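Reading Product Copy: Children's Uniforms and Basics
Handout 3, Retail Merchandising, Kgomotso Modise

Bring this sheet to the April session along with the garment you picked from the store bin. If you picked socks, pick again. There isn't enough on a sock label to argue about.

Last time we read size charts. Today is product copy, meaning the block of text next to the price. My view of it is low, and you are free to disagree with me in your write-up as long as you bring a garment to back it up.

1. Claims you can check and claims you can't

Start by marking up the copy line by line. Put a C next to anything a buyer could check with the item in hand and a tape measure. Put an S next to anything that only sounds good. "Two front pockets" is a C. "Everyday comfort" is an S. "Reinforced knee" is a C if you can turn the pants inside out and find a second layer of cloth. If all you find is a line of topstitching, write down exactly that.

Most listings run heavy on S. Take the Vokdale pull-on pant we used last term. The copy called it "durable," "classroom-ready" and "made to move." I still don't know what a classroom-ready pant would be, or what it would take for a pant to fail at it. The fiber content, which a parent might want, was under a tab you had to click open.

2. Fiber content

The percentages should add up to 100. Check. Students laugh at this and then find one that doesn't.

Cotton and polyester blends are the usual thing for uniform shirts and pants. More polyester generally means less wrinkling and faster drying, and often a shirt that feels warmer to wear. More cotton generally means a softer hand and more shrinkage in a hot dryer. "Cotton-rich" has no number in it. Ask for the number. If the seller can't give you one, treat the phrase as an S.

Watch for trim and lining. A jumper may say one thing for the body and another for the lining, and the copy tends to quote whichever sounds nicer.

3. Shrinkage

"Pre-shrunk" doesn't mean it won't shrink. It means the fabric had some treatment before it was cut, and the buyer is not told how much shrinkage is left. We measure.

Method, same as for the sweatshirts:
Lay the garment flat and smooth it without stretching.
Measure body length from the high point of the shoulder to the hem, and chest from underarm to underarm.
Wash and dry by the care label. Wait until it is fully cool.
Measure the same places again. Subtract, divide by the first number, multiply by 100.

Do not measure once and report it. Do it with three garments of the same style and size if the bin has them. New garments in one size can differ from each other before they ever see water, and people keep reporting that difference as shrinkage.
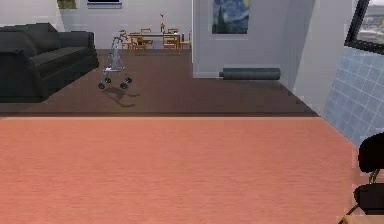

Flat surface, clear of clothing.

Your own kitchen table will do for measuring. A bed won't, and neither will carpet, which lets the cloth sink and gives you a longer curve than you think you have. I have marked down good reports for this and will do it again.

4. Sizing language

"True to size" means nothing until somebody says whose size. A Grondetton 7 and a Kandero 7 are two different shirts. Put one on top of the other and look at the shoulders. Children's sizes are loosely tied to age, which is a poor guide to the shape of a child, and "slim" and "husky" are fitted to whatever block the maker happens to use.

"Room to grow" deserves a hard look. Sometimes it means a deep hem that can be let down, or an adjustable waistband with button elastic inside. Fine, those are real features. Sometimes it means the garment is too big. Turn it inside out and find out which.

5. Reviews

Amra Perić gave a guest talk to this class last year and argued that reviews are the best fit data a buyer can get. I think she is half right. She pulled 505 reviews of one Begović skirt and sorted them by hand. Of those, 232 mentioned fit in any way at all. The rest were about shipping, color, or the reviewer's daughter being happy, which is nice and tells you little about the waistband.

My objections, and she has heard them:
Many people review on the day the package comes. They haven't washed it.
"Fits perfectly" usually comes without the child's height or the size ordered.
People who returned the skirt may not have bothered to write.
Sellers can carry reviews over from an older version of the style. Check whether the early ones describe the same closure.

Her answer was that bad data read with care is still better than the seller's adjectives. I don't have a great reply to that. Read her handout as well as mine.

6. Care labels against the copy

Compare the sewn-in label with the web listing. When they disagree, go with the label. "Easy care" on the page and "wash separately, remove promptly, cool iron if needed" on the label is a disagreement, in my opinion, and you can say so in your report.

"Stain resistant" is usually a finish. Finishes wear down with washing. Look for any statement of how many washes it was tested for. If you don't find one, write "not stated." Please don't write "probably fine."

7. Assignment

Choose one uniform item: polo, pant, skirt, jumper or cardigan. Find 20 lines of copy for that type of item, from at least two sellers. Mark each line C or S. Then rewrite the worst listing using only claims you could check yourself.

Your rewrite will come out short and a bit dull. Leave it that way. Last year several people got nervous about the white space and started adding "versatile" again.

Attach your measurements, before and after. Give units. Say which dryer setting you used, even if it seems obvious.

Terms for the quiz: placket, rib knit, gusset, bar tack, hand, topstitching, high point shoulder, tagless label (where did the information on the tag go, and can you still read it after washing?).

Swatches go back in the envelope they came from, with the number facing out.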